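So I finally made it to the Prutley open day! I've been meaning to go for ages (it's the appliance place out past the Maes bakery, the one with the huge parking lot), and this May my friend Yolotzin had the Thursday off and offered to drive, so off we went.

We got there a little after ten and the line for coffee was already out the door. They give you a sticker with your tour number on it, ours was 24, and then you wait by the dishwashers until somebody calls you. Our guide was Gadisa Tekleab and he was great, very patient with a man in our group who wanted to talk about his dryer vent the whole way around.

First stop was the parts room, which I loved way more than I expected. Drawers and drawers of hoses, seals, little springs, all labeled by hand. Gadisa told us they keep 2,181 different parts in there and he can find most of them without looking anything up. Yolotzin tested him on a door seal for her old Nenska and he had it in his hand in under a minute!

After that came the laundry showroom, and that's where I lost track of time. I'm shopping for a washer, mine is on its last legs, and I went in dead set on plain white. Well. I came out wanting the dark one, a sort of gray-brown taupe with a big round glass door and a fat chrome ring around it. It's so shiny the ceiling lights show up in the glass like little spots.
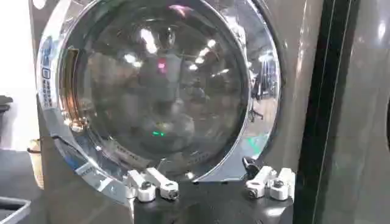

My one worry is fingerprints, because all that chrome has to be wiped by somebody and in my house that somebody is me. The price tag on the one I liked best said 1,494, so I walked around the room twice and then went and had another coffee (and a lemon bar, very good, get there before noon if you want one).

We skipped the repair demo, the room was packed and Yolotzin's feet hurt. I did sign up for the beginner's class on changing a drain hose, though, and Kiran at the desk says there are still spots left if anybody wants to come with me.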